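Visit notes, Clornholm charity fair grounds, May 8, 2026

Salma Alaoui and I walked the site ahead of the October benefit fair. Sherif Kabbaj of the Zabala club met us at the east gate and had the layout plan with him.

The main lawn takes 80 tables at the current spacing. Power comes from 2 outlets on the pavilion wall - not enough for the food stalls, so a generator is needed. The clothing stall goes under the north awning.

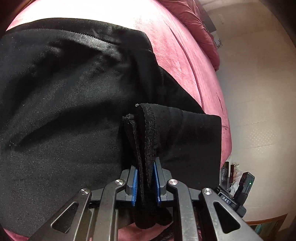
## Parking and access

The lower lot holds 154 cars. The path from there to the lawn is gravel and takes about 15 minutes with a loaded cart. Nouhaila Sqalli has asked Clornholm for use of the service road during setup.

Rain plan: everything moves to Arnora Hall. Floor area is smaller, and the raffle would have to share a room with the bake sale. Bouchra El Idrissi holds the hall key.
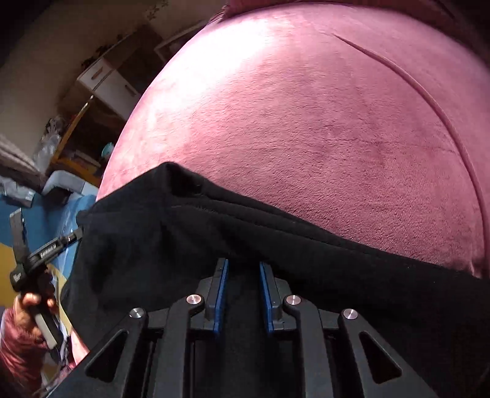
*Black fabric on pink upholstery.*

Still open: the generator quote and the tent permit.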